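Tindura tasting room, 27/02/2022

The Probert shuttle leaves from the lower lot and takes 30 minutes to reach Tindura. Seats are bench type, 27 in total. The flight is four pours, poured light to dark, at 85 ml each. I rated the second white highest: high acid, short finish, no oak. The red had been open too long. Tandetti, the next stop, holds its cellar tour to one group an hour, so book in January if you want spring. Bottles can be shipped, but the box fee is the same for one or six.

Comments

Siwan Skyrme: Does the shuttle still stop at Omar on the way back?

Dilwyn Pumphrey: It does, last pickup only. The cellar steps at Tandetti are steep.

Contact | Copyright 2022 | Back to top

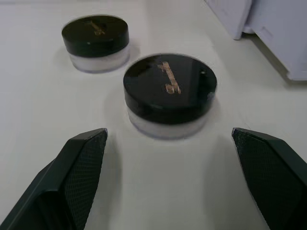
Two dark fingers with crosshatched pads, off-white tabletop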